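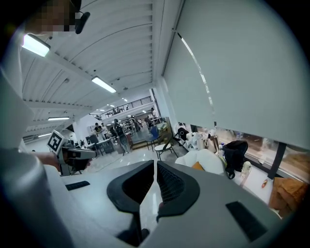 Main floor of the Clullow hall, with the mezzanine at the back.

Clullow Room Notes, version 2

Written descriptions of furniture, soft goods and small objects in one large room in Stasow

Maintained by Ida Seidel and Trefor Pumphrey

What is in this release

Clullow Room Notes is a collection of short written records about the things in a shared hall: what the thing is, on which surface it stands or lies, what is next to it, and where it should go when the room is put in order. There are 3000 records in English. They are meant for people who work on words for household objects, on describing rooms, or on written instructions for tidying.

The first version had only the name of the object and a zone of the room. Many readers wrote to us that this is too little, and they were right. A cushion "in the seating zone" can be on a chair, under a chair or between two chairs, and for tidying this is the whole difference. In version 2 every record has a support surface, and most records have also a neighbor.

The older set, Ciltberg, was about a normal apartment and is kept in a separate folder. Please do not merge the two without reading the section about names, because the word "counter" has not the same meaning in both.

Files

records.csv -- the main table, one line for one record
check.csv -- 400 records written a second time by the other annotator
places.txt -- the list of zones and support surfaces
words.txt -- the allowed object names, in 16 groups
tidy.txt -- the instructions for putting things back, in free text
owen.py -- the checking script, which we call Owen

All files are UTF-8. The separator in the tables is a semicolon, and some free text fields contain commas, so please set it by hand if your program guesses.

Fields in records.csv

id: a number, never used again if a record is deleted.

object: the name from words.txt. We use the most simple name that a visitor would say. "Armchair" is allowed, "lounge chair" is not.

look: free text, color first, then shape, then pattern or material. Material is written only when the annotator is sure. If not, the field says "looks like" and the word.

support: the thing that carries the object. It can be floor, seat, table, counter, ledge, step, hook, or another object. For another object we write its id.

neighbor: the nearest other object on the same support. Can be empty.

zone: one of the zones in places.txt.

home: where the object belongs. This was decided by Ida after a conversation with the people who use the hall on Monday and in the evenings. It is the opinion of users, and you can disagree with it.

covered: yes, partly or no. "Partly" is used also for a thing under a cable or under the end of a cloth.

note: everything that did not fit. Some notes are in a mix of English and German. We have translated the ones which we found.

The room and its zones

The hall is one open space with a white ceiling of long narrow ribs and with lights fixed on it. The mezzanine has a black metal railing. Records from the mezzanine have the zone "upper" and there are few of them. All other zones are on the main floor or on the low steps.

Zone "window" is the strip along the window, with the ledge and everything directly in front. The ledge is low and people of the hall treat it like a shelf. Bags arrive there first. Drinks too.

Zone "steps" is the raised area and the low steps that lead up to it. In version 1 the steps were a part of "window" and this gave strange sentences, so now they are separate.

Zone "seating" moves. It is defined by the chairs and not by the walls, so if the chairs are carried to another side, the zone goes with them. We know this is not elegant. Trefor wanted fixed corners on a plan, but after two weeks of records the plan was wrong every morning.

Zone "counter" is the long white counter and the floor close to its foot. A bag which stands on the floor near the counter has zone "counter" and support "floor". Please look at both fields before you say where something is!
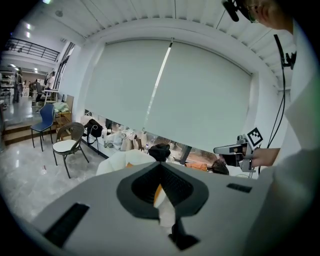

Window side with roller blinds; blue chair and wicker chair on the left.

Chairs and what lies on them

Chairs were the most difficult group, more than we expected. The English language has many words for them and our contributors learned English in different countries. The rules that we agreed on are these.

The record for a chair says first the color or the weave, then the legs if they have another color: "blue chair, black metal legs". A cushion gets its own record, also when it clearly belongs to the seat, like the round white one on the wicker chair. We had a long discussion about this point. Trefor's argument was that a cushion without its own record cannot be moved in a tidying instruction, and this settled it.

"Side table" is a small table standing near a seat. If a table has no seat near it, we write "small table". The wooden side table behind the chairs is a good case for the support field: the pale green cloth has support "table", zone "seating". For home it has "folded, in the cloth drawer", and the annotator is not asked if the cloth is clean.

"In front of" and "behind" in the neighbor text are always from the position of the writer. This is a weak point of the set. Two people writing from two sides of the room will give opposite words for the same pair of chairs. In check.csv you can see this happen several times, and we did not correct it.

Bags, cloths and other soft things

For bags we write color and nothing more, unless the type is clear without opening it. Nobody opened bags for this work. A group of bags standing close together can have one record with the name "bags, group", and the look field gives the common color. If there is one different thing between them, for example a small clear bottle in a cluster of white bags, this thing has its own record and the group is its neighbor.

Cloth is a problem. From some distance a folded cloth and a soft bag are very similar, and we prefer an honest record to a nice one. So words.txt contains the name "cloth or bag". It is a real value and should not be changed to one of the two by a script. The name "bundle" is for fabric that is not folded and has no clear form. A bundle has no front and no back, and no edges in the look field.
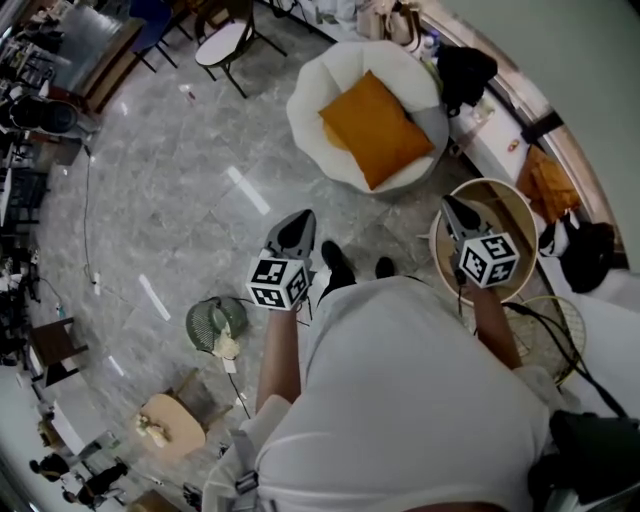

Round white armchair with its square cushion, near the counter.

Records around the armchair

We show one small group of records here as they are in the table, with the fields in reading order. The ids are left out.

armchair; white, round, padded scalloped back; floor; seating; covered no
cushion; orange-mustard, square; seat of armchair; seating; covered no
tray or tabletop; round, light, pale beige rim, tan inside; floor; seating; covered no
fan guard; beige, round, crossed wire mesh; floor; seating; covered partly
bag; black; floor; counter; covered no
cloth or bag; orange, folded; counter; counter; covered no
bundle; black and white fabric; floor; counter; covered no

Some remarks to these lines.

The cushion is propped diagonally in the seat. Version 1 had a field for angle, with four values, and no one filled it in the same way. Now this goes to the note if the writer finds it important.

"Tray or tabletop" is the second double name in the list. A round flat thing with a rim can be both when it is low on the floor. We kept the double name in the table also after we had asked in the hall, because the look field should depend only on what a visitor sees from standing height.

The fan guard is in the group "parts". Parts are things that belong to a bigger thing: lids, guards, covers, loose legs. Their home field often says "with its fan" or "with its box", and then you need to search where the bigger thing is. Owen gives a warning if the bigger thing has no record. You can ignore the warning.

Tidying instructions

The file tidy.txt has one instruction per paragraph. They were written by hand, with the home field open in another window. The style is simple: take this, put it there. We asked the writers to mention the neighbor only if there are two objects of the same name in the zone.

A few of them:

Take the orange cushion from the armchair, shake it and put it back with the flat side down.
Bring the bags from the window ledge to the hooks, black ones first.
Fold the green cloth once and lay it in the drawer.
Put the fan guard against the wall behind the counter so that no one steps on it.
Leave the wicker chair where it is. Turn the blue one to the window.

The last type, with "leave", is rare but useful, and we would like to have more of it in the next version.

How the records were written

The writer walked through one zone, wrote the records on paper or on a tablet, and typed them the same day. For check.csv the other annotator repeated the walk without reading the first text. Then both sat together and discussed only the object names. Differences in the look field remain as they were, also when one person wrote "beige" and the other "tan". Colors near the window depend much on the blinds.

Known problems

The zone "upper" is thin and should not be used alone.

Ledge objects have too many bottles compared with other times of the day, as most window walks were done shortly after lunch.

In Ciltberg a counter is always a kitchen counter. In Clullow it is the long one in the hall, with wooden trim, and it is used for everything.

Some writers use "couch" in the notes for a wide armchair. The object field is correct in these lines.

People are not objects in this set and have no records. Clothes which a person wears are also left out; a jacket on the back of a chair is included.

Running the check

Put all files in one folder and start owen.py without options. It prints the lines where a support id does not exist, or where an object name is missing in words.txt. It changes nothing in the tables.

License and contact

Free use for teaching and research, with the name of the set and the version number. If you correct records, please send us the changed lines and not the complete table -- we compare by hand and it is slow. Write to Ida Seidel for object names and zones, and to Trefor Pumphrey for the script. The next changes are planned for June.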